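1/ We've put our two in the one bedroom so the small room can be a study. They're six and nine. A few people asked how it went, so I'll put it all in one thread.

2/ The bunk is a Tondis, $429 flat-packed. With two mattresses and delivery out to Foley it came to $622. The mattresses are the cheap foam ones. Neither kid has noticed.

3/ Read the mattress thickness limit before you order. Ours is 18 cm on the top bunk, and the first mattress I had in the cart was well over. It matters for how much guard rail is left above it.

4/ Putting it together took two adults from after lunch until the kids' dinner. The ladder can go on either end, but you have to decide at step three and the instructions don't mention it until much later. We took one end apart and did it again.

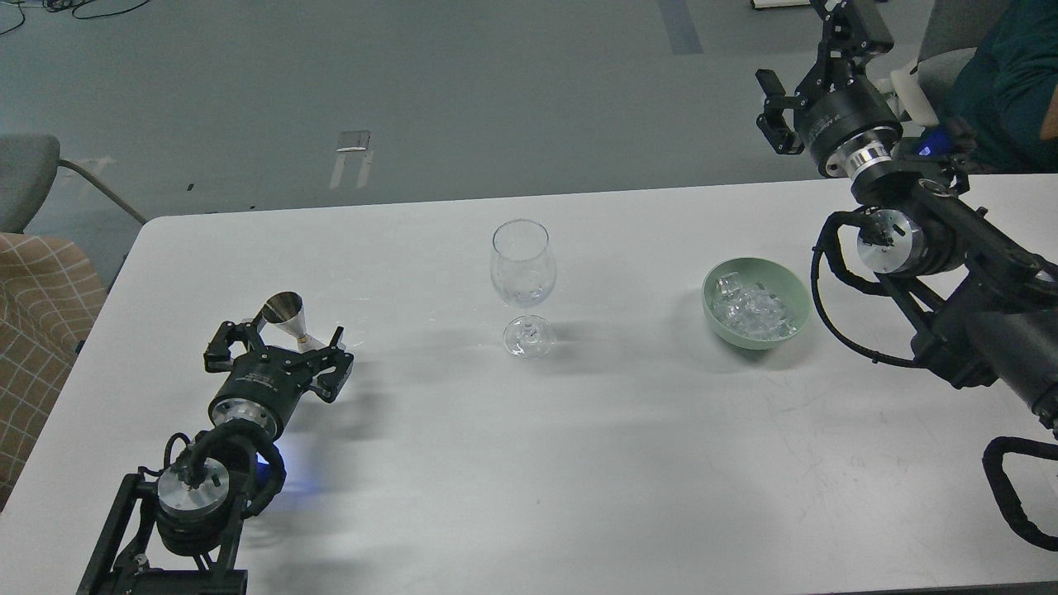 5/ Who gets the top. The nine-year-old, full stop. Our bunk says six and over for the top, so the younger one is technically allowed, but she still rolls out of bed at her nan's. She was cross for a whole evening and then decided the bottom was a shop.

6/ The shop is still open. There's a sheet tucked under the top mattress as a front wall and you have to pay to get past. I've been charged for my own hairbrush.

7/ Bedtimes were the hard part. We used to do them half an hour apart in separate rooms. First week we tried both at 7.30 and they talked until nine. Second week we put the younger one down first and let the older one read on our bed, then walked him in. Much better.

8/ He does have to climb the ladder in the dark, so we bought a Nelteck night light that sticks to the side rail. It's fairly dim, warm colour, goes off by itself. The adhesive gave up after a fortnight and it's now held on with a hair elastic.

9/ Changing the top sheet is a horrible job. I do it kneeling on the mattress with my head against the ceiling. No doona cover up there any more either – just a blanket he can pull straight himself.

10/ Toys. He had a tub of building bricks, 3,000 pieces according to the box it came in, and she had every soft toy ever won at a school fete. Only one of those can live on the floor. The bricks went under the bottom bunk in a flat drawer on castors, from the Deludgate op shop. The soft toys went in the wardrobe and came back out the same arvo.

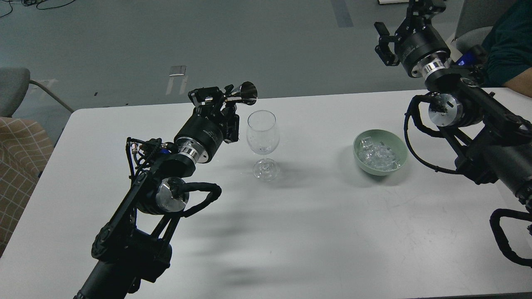
11/ We gave them a shelf each that the other isn't allowed to touch. His is beside the top bunk and hers is down low next to the pillow. Most of the fights stopped after that. The ones left are about the window being open.

12/ Illness is the thing I hadn't planned for. She had a cough in August and woke him four nights running. He ended up on a camp mattress in the study, so the study was a bedroom again for a week. Keep the camp mattress somewhere easy to get at.

13/ Someone asked if they sleep worse. He's up earlier than he used to be, maybe twenty minutes. She's the same. She doesn't come into our room at night now, though, and she used to most nights.

14/ Would I do it again? Yes, but I'd paint first. The wall behind the bunk is still the old green and there's no way I'm moving that thing out to get at it.

15/ Will answer questions tonight once they're down. Slat spacing I'd have to go and measure, so give me a bit on that one.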